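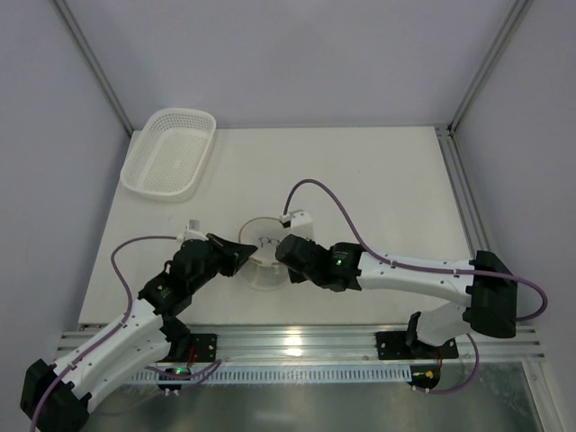 About Fuscombe

Hello, and thanks for stopping by! Fuscombe is a small shop that buys, repairs and sells used game consoles, handhelds and the games that go with them. We've been on the corner of Zemmont Street long enough that a few people who came in as kids now bring their own, which makes us feel old and very happy at the same time.

The shop was started by Alaric Benavides, who had been fixing consoles at his kitchen table for friends, then for friends of friends, and then for people whose names he had to write on masking tape so he wouldn't mix up the power cords. His family wanted the table back. The lease on the old Fitzsimmons shoe store came up that February, and he signed it with one workbench, a borrowed cash register and 100 games on a bookcase from his sister's garage (the bookcase is still here, by the way, holding up the strategy guides).

These days there are 8 of us. Most of us came in first as customers and just sort of hung around until we were handed an apron. Between us we cover nearly everything from the early cartridge machines up to the current generation, and we do argue about which of those years was best, usually while somebody is trying to eat lunch.

What we do

Repairs are still the heart of the place. Disc drives that won't read, controllers that drift to the left, handhelds with a dead row of buttons, cartridges that won't save anymore because the battery inside has given up. Bring it in and we'll look it over at no charge and call you with a price before we open anything up. If we think the fix costs more than the console is worth, we'll tell you so, and you can take it home or trade it in for parts. Every repair carries a 100-day warranty.

We buy and trade, too. You don't need the box or the manual, although we do love a manual. Please bring the cables if you can find them, and a photo ID if you'd like cash. Store credit goes a bit further than cash does, and it never expires.

At our last full inventory we had 1,989 games on the shelves, and 1,152 of those were for systems that are no longer made. The list on our website is updated each evening, so if you're driving in from Grellden or farther for one particular title, give us a call first and we'll put it behind the counter with your name on it.

Game nights

Once a month we push the racks back and set up the big televisions for an open evening. There's no entry fee and no skill required! We've had grandparents beat teenagers at kart racing and we've had one very long, very quiet puzzle tournament that ran an hour past closing. Snacks are on us, and kids under twelve should bring a grown-up. Dates go up on the board by the door and on the events page.

Looking for something odd?

We keep a want list in a green binder at the counter, and you're welcome to add to it by phone or email. Some requests are filled in a week and others take years. Alaric still calls people about things they asked for ages ago, and they're usually delighted, once they remember who he is.

Parking is behind the building, off the alley, and the back door is open whenever the front one is.

Page last updated 28 April 2025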